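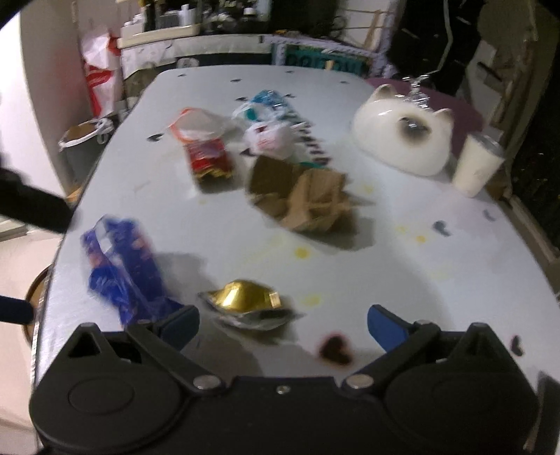 Tüten und Verpackungen auf dem langen weißen Tisch.

Zu Besuch bei den Namenssammlern: Tag der offenen Tür im Archiv Stilirow

Freitag, 30. August 2024 | Von Najwa Twal

Drucken | Per E-Mail versenden

Wer mich kennt, weiß ja, dass ich im Kino immer bis zum Ende des Abspanns sitzen bleibe, wegen der Namen. Als ich gelesen habe, dass das Vornamenarchiv Stilirow einen Tag lang alle Türen aufmacht, hatte ich die Fahrkarte schneller gekauft, als ich »Geburtsregister« sagen kann. Zweimal umsteigen, einmal falsch aussteigen (meine Schuld, ich habe Hörbuch gehört), und dann noch ein ganz schönes Stück den Berg rauf.

Das Archiv sitzt in einer alten Schule, und man riecht es auch noch, Bohnerwachs und ein bisschen Turnhalle. Am Eingang bekommt man einen Aufkleber und schreibt seinen Vornamen drauf, dazu in klein, wer ihn ausgesucht hat. Bei mir: die Oma, gegen den Willen von allen anderen. Das ist als Gesprächseinstieg unschlagbar! Ich war noch nicht bei der Garderobe, da kannte ich schon die Familiengeschichte von zwei Hannelores und einem Detlef.

Um elf ging die erste Führung los, mit Elaheh Vahidi. Sie betreut die Karteikarten, und zwar die richtigen, aus Pappe, in Schubladen, die beim Aufziehen quietschen. Auf jeder Karte stehen Name, Schreibweisen, Herkunft, soweit bekannt, und ein Feld »Aussprache nach Gehör«. Da hat früher jemand mit Bleistift reingeschrieben, wie die Leute am Telefon ihren Namen gesagt haben. Bei »Maik« steht »wie Mike, legt Wert darauf, dass nicht«. Ich hätte den ganzen Tag in diesen Schubladen lesen können.

In einem Schrank für sich stehen die Einzelstücke, also Namen, die dem Archiv nur ein einziges Mal gemeldet wurden. 741 Karten sind das im Moment. Die Namen dürfen wir nicht fotografieren und auch nicht weitererzählen, weil man sonst sofort weiß, um wen es geht. Einleuchtend, aber hart für mich, denn eine war dabei, die würde ich jedem werdenden Elternpaar sofort vorschlagen.

Danach bin ich in die Sprechstunde von Aurel Crăciun geraten. Man konnte sich hinsetzen, seinen Namen sagen und bekam etwas zur Bedeutung zu hören. Sein eigener kommt vom lateinischen Wort für golden, das erzählte er gleich zur Begrüßung, und der Nachname heißt auf Rumänisch Weihnachten. Goldene Weihnachten also, besser kann man es kaum treffen. Meinen Vornamen kannte er natürlich, arabisch, vertrauliches Gespräch, Flüstern unter vier Augen. Wer schon mal mit mir Zug gefahren ist, darf jetzt lachen. Was mir gefallen hat: Wenn er etwas nicht wusste, hat er es gesagt. Bei einem kleinen Mädchen vor mir stand am Ende »Herkunft ungeklärt« auf dem Zettel, und sie war stolz wie sonst was.

Mittags gab es Linsensuppe vom Café Moussa, der Teller leider schon leer, bevor ich ans Nachsalzen denken konnte. Neben mir saß Oluwatosin Amadi, der für den Vortrag am Nachmittag gekommen war und noch an seinen Folien schob. Es ging um Yoruba-Namen und darum, dass viele davon kleine Sätze sind. »Oluwa« ist Gott, und der Rest sagt, was man über ihn sagen möchte. In der Schule hieß er trotzdem jahrelang nur Tosin, weil die Lehrerin nach drei Silben aufgegeben hat. Der Raum war für 20 Leute bestuhlt, ich habe den Vortrag also im Stehen gehört, an einem Heizkörper, und würde es sofort wieder tun.

Weniger begeistert war ich von der Vorführung des neuen Suchprogramms. Es heißt Venda und soll einmal die Schubladen ersetzen. Man tippt einen Namen ein und bekommt eine Kurve, wie oft er in welchem Jahr gemeldet wurde. Schön bunt, aber bei seltenen Namen ist die Kurve halt ein Strich mit einem Pickel. Und die Bleistiftnotizen sind (noch?) nicht drin. Ich habe das auf den Rückmeldebogen geschrieben, in Großbuchstaben.

Zum Schluss noch der Büchertisch. Doppelte Namenslexika, das Stück für 10 Euro, und ich habe mir natürlich das dickste ausgesucht und es dann den Berg wieder runtergetragen. Auf Seite 200 klebt ein Lesezeichen vom Vorbesitzer, bei den Namen mit L, und drei davon sind unterstrichen. Jetzt wüsste ich zu gern, welcher es geworden ist.

Praktisches, falls ihr auch mal hinwollt: Der Eintritt war frei, der nächste offene Tag ist für Oktober geplant. Für die Sprechstunde früh da sein, die Liste war schon am Vormittag voll. Wer eine eigene Meldung abgeben will, kann das im Erdgeschoss bei Randa Nasrallah machen, auch für die Großeltern, sofern man die Schreibweise belegen kann. Ich muss deswegen noch mal mit Omas Urkunde hin.

Zuletzt aktualisiert: heute, 18:42 Uhr

Drucken | Per E-Mail versenden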